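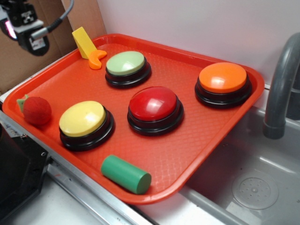 By the Loson Courier politics desk
Posted 21/02/2019

LOSON – The Clurnus County Open Ballot Party says it is "on track" to put two candidates before voters this fall. The paperwork it turned in to the county elections office tells a slower story.

The party needs 3,000 valid signatures from registered county voters to be recognized for the November ballot. Its press release, sent out the same morning as the filing, says supporters "delivered in force" and calls the petition drive a success. The release does not give a number. The elections office does: after checking the sheets against the voter rolls, it has accepted 2,112.

That leaves the party 888 short, with a final deadline in July. Time is on its side, and plenty of small parties have closed wider gaps. Still, a party that has not qualified is not a qualified party, and readers who saw "Open Ballot Makes the Ballot" in a mailer this week should know that it has done no such thing so far.

The county would not say how many signatures were thrown out, only that the usual problems turned up: people who live outside Clurnus County, people who are not registered, people who signed more than once, and names the clerks could not read. The party has the same report and has not released it. Asked for a copy, a spokesperson said the party was "focused on the positive" and would share details "at the right time." We asked when that would be and did not get an answer.

There is also the matter of who gathered the names. At its winter meeting in Loson, the party told members that the drive would be run from kitchen tables and church parking lots, with no outside money. Its latest finance report lists a payment to Hordiienko, a petition firm that works for whoever hires it. Paying people to carry clipboards is legal in this state and common in both major parties. It is harder to square with a fundraising letter that describes the drive as "one hundred percent neighbor to neighbor." The spokesperson said the firm was brought in for "training and quality control." If so, members might fairly ask what they got for it.

The party blames part of the trouble on the county. It says the office took too long to return the checked sheets and that clerks were too strict about street addresses. The first complaint is hard to judge, as the county does not post its processing times, and it should. The second is weaker. The rule on addresses is printed on the back of every petition form, and it has not changed since the last election.

As for the candidates, the party has picked one for county commission and one for recorder of deeds. Both were chosen by voice vote at the winter meeting, both without opposition. Neither has yet filed a statement of candidacy, which the elections office confirmed is a separate form from the petition and has its own fee. The party's website already lists both as "official nominees." That may be true under the party's own bylaws. Under county rules they are not official anything until the form is in and the fee is paid.

The platform is thin, too. It promises to shrink the county budget, fix the Nudari bridge and freeze property taxes, and does not say which of those would give way if they could not all be done at once. The bridge alone has been pushed back in the last 2 county budgets over its cost. A page on the website headed "Our Numbers" was blank when we looked.

None of this means that the effort is a stunt. More than two thousand residents did sign, and the rolls show they are real voters in real precincts. Commission races here often draw only one name, and the people we heard from outside the Loson post office mostly liked the idea of a choice. Several could not say what the party stands for. One who had signed thought it was a petition about the bridge.

The major parties have not been much help in sorting this out. The Republican and Democratic county offices did not return calls.

The elections office will accept more petition sheets until the July deadline, during regular business hours. Voters who signed and want to know if their name was counted can ask at the front desk with a photo ID. Those who already signed should not sign again, as a second signature is struck.

The party holds its next public meeting at the Loson library annex next month. The agenda, as posted, has an item called "victory planning." It has no item on the finance report.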